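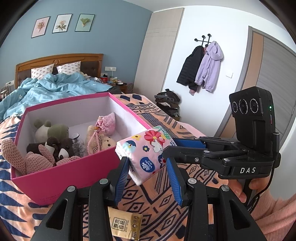

*Pink tissue pack, held from both sides*

# Connection pool runs dry after the nightly export, server needs a restart every morning

**copperlathe** posted on 8 Mar 2020

I look after a small Java web application for a parts wholesaler in Flusham. It is a normal WAR file, servlets and some JSP pages, with a few plain JDBC classes behind them. No ORM. It runs on the Ruvholm application server, Java 8, and the pool is the Lavell one that comes with it. The database driver is Akl.

Until December it ran without much attention. Then I was asked to add a nightly export, which reads the orders table, joins on customers and writes a CSV file to a shared folder. It is started by a timer inside the application. The export itself is fine, the file is there every morning and the contents are correct.

The trouble is that when people start work, pages that need the database hang and then fail with this:

```
com.ruvholm.pool.PoolTimeoutException: no connection available
 pool=ordersPool max=20 inUse=20 idle=0 waiting=4
 at com.ruvholm.pool.LavellPool.borrow
 at shop.dao.BaseDao.open
 at shop.dao.OrderDao.findOpenOrders
```

This morning's log had 776 of those. If I restart the server everything works until the next night. During the day the in-use figure goes up and down in the admin console as I would expect.

Things I have tried:

- Raised the pool maximum from 20 to double that. It lasted one more night and then did the same.
- Turned on "validate on borrow". No difference.
- Asked the people who run the database whether it is dropping us. They say the sessions are open and idle on their side.

This is the main part of the export class, with the column handling shortened:

```java
public void runExport() throws SQLException, IOException {
 List customers = customerDao.findAllActive();
 PrintWriter out = openFile();
 for (Object o : customers) {
 Customer c = (Customer) o;
 Connection con = dataSource.getConnection();
 PreparedStatement ps = con.prepareStatement(
 "select * from orders where customer_id = ?");
 ps.setLong(1, c.getId());
 ResultSet rs = ps.executeQuery();
 if (!rs.next()) {
 continue;
 }
 do {
 writeRow(out, c, rs);
 } while (rs.next());
 rs.close();
 ps.close();
 con.close();
 }
 out.close();
}
```

I do close the connection at the end of the loop, so I don't see where they would go. Is this a fault in the pool? I have read that the Lavell pool has a setting for taking back abandoned connections, and I wondered whether turning that on is the proper fix or only covers something up. I would also like to know how other people find out which piece of code is holding a connection, because the console only gives me a total.

I can't move to another server. The licence is paid and the customer's own people only know this one.

---

**pinhole_cache** wrote:

Increase the pool and set the timeout longer. We have ours at 200 and never see this. Memory is cheap. You could also schedule a restart of the server after the export, we did that for years with an older application and it was fine.

> **copperlathe:** I tried a bigger pool, it only put it off by a night. A scheduled restart is what I am doing by hand now and I would like to stop.

> **pinhole_cache:** Then make it bigger again.

---

**slow_tuesday_build** wrote:

It isn't the pool. Look at the `continue`.

When a customer has no orders, `rs.next()` returns false and the loop goes on to the next customer. The three close calls are lower down and are skipped. That connection has been borrowed and not returned, and nothing in your program has a reference to it any more. Every active customer without orders costs you one connection. I would guess you don't have many of those on a given night, or the export would run out before it finished and you'd have noticed the missing rows.

There is a second way to lose one. If `writeRow` throws, for instance when the shared folder is full, you leave the method without closing anything, including the file.

Since you are on Java 8 you can use try-with-resources, which closes things in reverse order whichever way you leave the block:

```java
public void runExport() throws SQLException, IOException {
 List customers = customerDao.findAllActive();
 String sql = "select * from orders where customer_id = ?";
 try (PrintWriter out = openFile();
 Connection con = dataSource.getConnection();
 PreparedStatement ps = con.prepareStatement(sql)) {
 for (Object o : customers) {
 Customer c = (Customer) o;
 ps.setLong(1, c.getId());
 try (ResultSet rs = ps.executeQuery()) {
 while (rs.next()) {
 writeRow(out, c, rs);
 }
 }
 }
 }
}
```

I moved the connection and the statement outside the loop as well. You were borrowing one per customer and preparing the same SQL each time. One connection for the whole run is enough, and the test for an empty result goes away, as the `while` simply doesn't run.

Better still would be a single query with the join, ordered by customer, and no loop over customers at all. You say in your post that it joins on customers, but the code doesn't do that. It fetches the customers first and then asks for each one's orders. Leave that for another day if the export is quick enough.

On your other questions.

**Abandoned connection setting.** It takes a connection away from whoever has had it longer than the limit. With a real leak it hides the leak. With a slow but correct job it pulls the connection out from under it, and you get a "connection closed" error halfway through the file. If you turn it on while you are looking for the fault, set the limit well above your longest job. Ours is nine hours on a test machine, so in practice it never fires, and we only use it for the logging that comes with it.

**Finding who holds a connection.** The pool can record a stack trace at each borrow. In the pool's properties file:

```
pool.ordersPool.leak.trace=true
pool.ordersPool.leak.warnAfterSeconds=300
```

After five minutes it writes the trace of the code that did the borrowing. It makes each borrow slower, so I take it out again once I have what I need. Our version of the server wants a redeploy before it reads the change. I don't know if yours does.

Check the DAO classes too. If the export was written in the style of the existing code, the same early exit may be in there somewhere and the daily restarts have been keeping it out of sight. Search for `getConnection` and look at every `return`, `continue` and `break` that comes after it.

> **copperlathe:** I see it now. There are customers who have an account and have never ordered, the sales office adds them in batches. I will change it this evening and report back.

> **copperlathe:** Changed and left overnight. In-use was 0 before anyone logged in. I turned the trace on as well and it found one more, in the DAO for the stock page, a `return null` when a part number isn't found. It must have been there since before I took this over.

> **slow_tuesday_build:** Good. Put the pool maximum back to what it was.

> **copperlathe:** Done.

---

**ferrous_bean** wrote:

The answer before mine is right and I'd go with it. A few additions from running the same server.

The message you pasted already says a good deal. `idle=0` with `inUse` at the maximum, at a time when hardly anyone is logged in, nearly always means connections that were not given back. If the database were dropping sessions you would see connections being borrowed and then failing on the first statement, with an error from the driver and not from the pool. "Validate on borrow" is for that second case, so it made sense that it changed nothing. I would leave it on all the same.

It is worth giving the export its own small pool. On Ruvholm you define a second data source pointing at the same database, with a maximum of two or so, and have the timer code look that one up:

```java
DataSource ds = (DataSource) new InitialContext()
 .lookup("java:comp/env/jdbc/exportPool");
```

Then if the export ever leaks again it can only starve itself. The web pages carry on and you find out from a failed export, which in most offices is easier to live with at eight in the morning than a dead website.

Watch the read size too. Some drivers bring the whole result into memory unless told otherwise. For one customer's orders it doesn't matter. If you go over to the single query later, call `ps.setFetchSize(...)` first and check the driver's notes for whether it is ignored when auto-commit is on. I haven't used Akl with big results, so I can't say what it does.

Also, `PrintWriter` doesn't throw on a failed write. It sets a flag and keeps going. With a full disk you would get a short file and no error. Either test `out.checkError()` after the loop or use a `BufferedWriter`, which does throw.

> **copperlathe:** I didn't know that about PrintWriter. I have changed it to a BufferedWriter. The second pool will have to wait until the customer agrees to a change on the live server, but I have it working on the test one.

> **marl_and_clay:** Same server here, different driver. Our leak was in a JSP page with the SQL written straight into it, so the search for `getConnection` should include the JSP files and not only the Java ones.

> **copperlathe:** Thanks, searched those as well. There is a report page that does it, but it closes in a finally block.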